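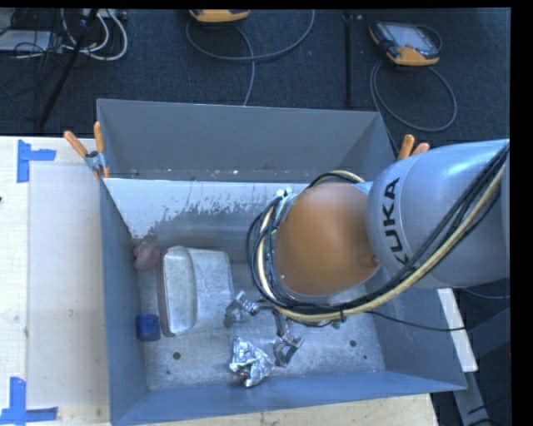
Chapter 3
Stocks and Broths

Most home cooks own a stockpot, and most stockpots hold the other pots. It's a shame, as stock asks less of you than almost anything else in this book. You put bones in water and go away. The hard part is the going away. Beginners lift the lid, stir, add a carrot, and end up with something the color of a puddle.

A stock is made from bones and a broth is made from meat, or so the labels would like you to believe. The grocery store in Filstead sells both in the same carton at the same price, and we won't argue with it here. What matters in this chapter is gelatin, the stuff that makes a cold stock wobble. If yours wobbles, you pass.

You will make 2 batches. The first is a plain chicken stock using 600 grams of wings, cooked at a bare simmer for 3 hours. The second is the same stock boiled hard, on purpose, so that you can taste what impatience does. Keep some of each for Chapter 4, where the gravy will need it.

Before you begin, read the notes on skimming on page 119. They are short, and the foam won't wait while you look for them.

Key terms: simmer, skim, gelatin, reduction, raft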